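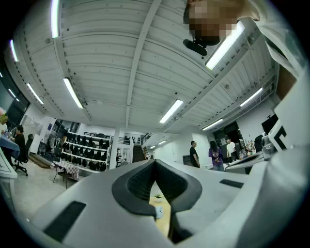 Workshop lighting: tubes or something nicer?

Forum: Shared Spaces > Fit-out and Furniture

plumbob_392
We take over a big open workspace in April and I have been put in charge of the ceiling, apparently because I once complained about it. White panels, long ridges, white beams, fluorescent tubes all over. One person wants to rip out the lot and hang "warm pendants." I want to put plants on the tables and go home. Opinions?

gradon_bench
Keep the tubes. I have worked under pendants. You get a lovely pool of light on your coffee and none on the thing you're soldering.

Chanida Sangkhawat
Disagree. Bare tubes against white panels are fine until you look up, and then you spend a minute seeing stripes. Swap them for LED tubes with a diffuser. We did 30 at the Varkia building and people stopped wearing caps indoors.

gradon_bench
People wear caps indoors for all sorts of reasons, Chanida.

Chanida Sangkhawat
Not 30 tubes' worth of reasons.

moth_friendly
Can we talk about the plants? A small potted one on a light wood table does more for a room like that than any fixture. White pot, so it goes with the ceiling. Total cost: lunch.

plumbob_392
Finally, a plan within my abilities. Will they live under fluorescents?

moth_friendly
Pothos will. Anything from the nice shop will sulk for 2 weeks and then drop its leaves on somebody's keyboard.

tall_order
Before anyone buys pendants, check the height of those beams and who owns a ladder. Our landlord at Plumberg wanted a lift hired for every bulb. The quote was 2324, and that was before the lift showed up.

gradon_bench
So, tubes.

Chanida Sangkhawat
LED tubes. With diffusers. And do look at the ballasts first – some LED tubes need them bypassed, and that is an electrician's job.

plumbob_392
Going with LED tubes and one pothos per table. The pendant person has been told and is taking it badly. Does anyone have a diffuser brand that doesn't turn yellow?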